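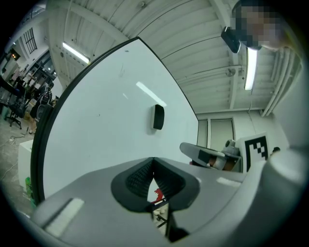 A reader in Mudonville wrote in to say that my last post on sourdough crackers was wrong about the oven, and that 400 degrees burned the edges before the middles had dried out. She makes hers lower and slower and gets a whole tray she can use.

I went back and tried it her way. She has a point, at least for thin dough. My oven runs cool, so I have always set it higher than most people would, and I should have said that in the post. If yours is accurate, start at 350 and leave them in longer. I have changed the recipe page.

The rest of the method is the same. I use the discard from the jar in the fridge, rye flour, a little oil and salt. Mix it, cover it, and let it sit for 45 minutes before rolling. I used to skip the rest and the dough kept shrinking back on me. Now I clean up the kitchen while it sits.

Rolling is still the part I like least. I do it between two sheets of parchment, then peel off the top one and score the dough with a pizza wheel. The scraps at the corners always come out darker than the rest - I eat those first.

On flour: I have been buying the coarse rye from the Cruickshank mill, the one out on the Gomholm road. It costs more than the supermarket kind and it drinks up more water. If you switch to it, add a spoonful extra and wait a few minutes before you decide the dough is too dry. I made that mistake twice and ended up with paste both times.

Two people asked about seeds. Caraway goes well with rye. Sesame falls off unless you press it in with the rolling pin. I tried fennel in June and did not care for it, but my sister finished the tin.

They keep for 6 days in a tin with a tight lid, longer if the weather is dry. If they go soft, ten minutes in a low oven brings them back. Let them cool all the way before closing the lid again.

Next I want to try a batch with the leftover whey from making cheese. I have a quart of it in the freezer and no other plans for it. If you have used whey in crackers, tell me how much salt you cut, as mine tastes fairly salty already.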